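Hi! You've landed in `tarel-home-rules`, the good-practice guide for everyone recording with hand-held grippers in the Tarel project. It started as a one-page checklist by Hema Achari and has grown into something we really like using (and arguing over). Please read it before your first home session, even if you've recorded with us before.

Version: May 2022
Maintainers: Hema Achari, Ro-un Kang

## What the rules cover

The current release has 1417 episodes, and 1188 of them pass every rule below. The rest are kept in `review/` with the rule number they miss, so you can filter them however you like. We don't delete near misses. Some of them are great for testing your own checks!

## Before you record

- **R1.** Get written consent from every adult who lives in the home, plus anyone visiting.
- **R2.** Walk through the room with the resident and agree on what may be handled. Medicine, mail and ID cards are always out.
- **R3.** Leave the room as people live in it. Move hazards, don't tidy.
- **R4.** Check that both jaws open and close fully, and that every screw on the linkage is tight.

## While you record

- **R5.** Episodes run 36 seconds at most.
- **R6.** Approach soft items slowly, jaws first, and keep your free hand out of the grasp.
- **R7.** If two grippers work on one surface, agree out loud on who moves first.
- **R8.** People may stay in the room if they've signed. Don't ask them to pose or look up.

Bedrooms are my favorite place to teach R6 and R8, with so much cloth to work on and plenty of room to reach across the mattress.
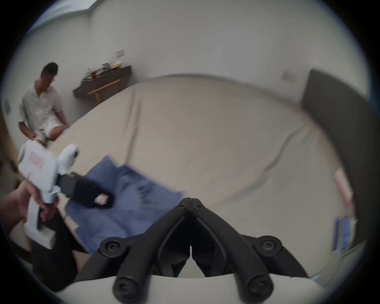 *R6 in a bedroom: hand-held jaws close to a black soft item on a blue cloth, with a second gripper at the near side of the bed.*

Cloth is where new operators rush. Florence Simard's tip, now part of our training: pause just before contact, look at where both jaw tips are, then close. It feels slow for the first few tries and then it clicks, and the grasps get so much cleaner!

## After you record

- **R9.** Play back each episode the same day and tag it `pass`, `review` or `withdraw`.
- **R10.** Residents can withdraw an episode at any time, with no reason given. We remove it within 5 days.
- **R11.** Log dropped or damaged items in `incidents.csv`, including the small stuff.

## Changing a rule

Open an issue with the rule number in the title and attach one episode that shows the problem. Adelmo Sorrentino is collecting notes on R7 for the November revision, so two-gripper stories are especially welcome.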